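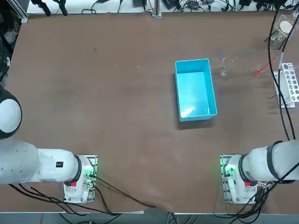

菊地ななみさんからは、キーパー練習で使うと手首の返りが楽になり、雨の日の練習でもボールが手の中に収まる、という感想が届いています。以前のモデルより指先が細くなったので、サイズ選びには少し迷ったそうです。

Brevance キーパーグローブ K4
サッカー用/一般・ジュニア兼用

K4は、部活動やクラブチームの日常練習を想定したゴールキーパー用グローブです。試合用の上位モデルと同じ型紙を使い、手のひらのフォームだけを摩耗に強いものに変えています。土のグラウンドと人工芝のどちらでも使えます。

仕様
手のひら:ラテックスフォーム 4mm
甲:ニット地、パンチング部にシリコンプリント
カット:ロールフィンガー(親指のみフラット)
手首:伸縮バンド+面ファスナー、2周巻き
サイズ:4号〜10号
カラー:ブラック/ライム、ホワイト/ネイビー
指サポート:なし(別売の芯材は取り付けできません) 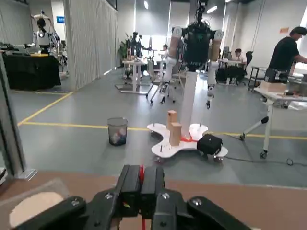

サイズの選び方
手のひらのいちばん広いところを、親指を除いて一周測ってください。その寸法を商品ページ下の表に当てはめ、境目にあたる場合は大きいほうを選びます。指先に少し余りが出るくらいが標準です。ロールフィンガーは指の側面までフォームが回り込むため、フラットカットから買い替える方はきつく感じることがあります。中学生は7号か8号の注文が多くなっています。

はじめて使う前に
新品の手のひらには保護剤が残っています。ぬるま湯で軽くもみ洗いし、タオルにはさんで水気を取ってから使ってください。練習や試合の直前に手のひらを少し湿らせると、グリップが出やすくなります。乾いたまま土の上で使うとフォームが早く削れます。

手入れと保管
使用後は泥を水で流し、風通しのよい日陰で干します。ドライヤー、乾燥機、直射日光は避けてください。手のひら同士を合わせたまま保管すると、フォームが貼りついて剥がれることがあります。洗剤はグローブ用か、薄めた中性洗剤をお使いください。漂白剤は使えません。

交換と返品
未使用に限り、到着後8日以内ならサイズ交換を受け付けます。交換は1回までで、返送料はお客様のご負担となります。屋外で使用したもの、水に通したもの、タグを外したものは対象外です。縫製不良の場合は使用後でもご連絡ください。

チーム注文
同じカラーで13双以上のご注文には、手首バンドへの背番号プリントを無料でお付けします。サイズは混ざっていてもかまいません。納期はプリントなしで2営業日、プリントありは校正の確認後にご案内します。2月は新年度向けの注文が重なり、木曜の出荷分から順番待ちになることがあります。

チーム注文の窓口:田辺(Clodier チーム用品係)

関連商品
Brevance グローブウォッシュ
Brevance キーパーパンツ 7分丈
Doolan シンガード S/M/L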